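Sestton Family Counseling Opens Evening Program for Parents of Anxious Children

SESTTON – Parents whose children struggle with worry, school refusal or trouble sleeping alone will have a new place to turn in July, when Sestton Family Counseling begins a weekly evening program for adults who are raising an anxious child.

The program, called Bravo, is for parents and other caregivers of children between kindergarten and middle school. Children do not attend. The sessions look at what adults say and do when a child is afraid, and at small changes that can be made at home.

"Most families who call us want us to fix the child's fear," said Sandamali Weerakoon, clinical director of Sestton Family Counseling. "We do work with children. But a child spends an hour a week with a therapist and the rest of the week with the family, so it makes sense to work with the family too."

Weerakoon said parents often fall into habits that bring quick relief and keep the worry going. A mother answers the same question about a storm again and again. A father stays home from work when his daughter has a stomachache before a spelling test. Grandparents agree to skip the birthday party. Each choice is kind, she said, and each one can leave the child a little more certain that the party or the test was too much to handle.

Bravo groups meet on Monday evenings for 60 minutes, with another 30 minutes set aside afterward for parents who want to speak with a counselor alone. Part of each meeting is given to practice. Parents work in pairs and try out short statements that show a child they understand the fear and also believe the child can get through it. They then choose one situation to work on before the next meeting, such as bedtime or the morning drop-off.

The program does not ask parents to force children into situations that frighten them. Steps are small and agreed on ahead of time, and older children are told what is going to change and why.

"We had a parent in our trial group who had slept on her son's floor every night since he started first grade," Weerakoon said. "She did not stop overnight. She moved to a chair, then to the hall, then to her own room with both doors open. It took a while, and there were some bad nights in there."

The trial group met this past spring. Parents who took part asked for more time on siblings, who may resent the attention an anxious brother or sister receives, and on what to do when two parents disagree. Both topics have been added. There is also a new session on talking with teachers and school counselors.

Groups will be held at the center's Troster Street office, which has evening parking behind the building. Parents who cannot arrange child care should mention this when they register, as the center may be able to help them find a sitter. A second location in Rornik is planned if there is enough interest.
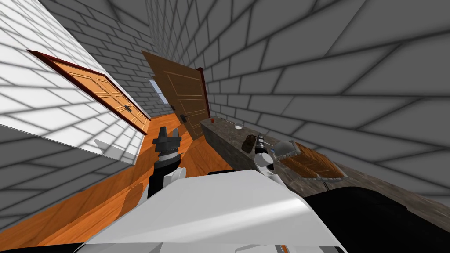

Wooden doors and a white brick wall.

Parents do not need a referral, and a child does not need a diagnosis for the family to take part. A short phone call with a counselor comes first. Families whose child is in crisis, has stopped eating or has talked about self-harm will be directed to individual care right away and can join a group later if they wish.

Fees are on a sliding scale. Parents who have a child in treatment at the center attend at no added cost.

"Some people are nervous about walking in the first night," Weerakoon said. "They think they are going to be told they did something wrong. We spend a good part of that first meeting just hearing what a normal day looks like in each house."

Registration is open now at the Troster Street front desk or by phone during office hours. Spanish-language materials are available on request.

About Sestton Family Counseling
Sestton Family Counseling provides outpatient therapy for children, teens and adults, along with parent education and support groups. Its staff sees over 4 age groups of clients, from preschoolers to older adults, in individual and family sessions.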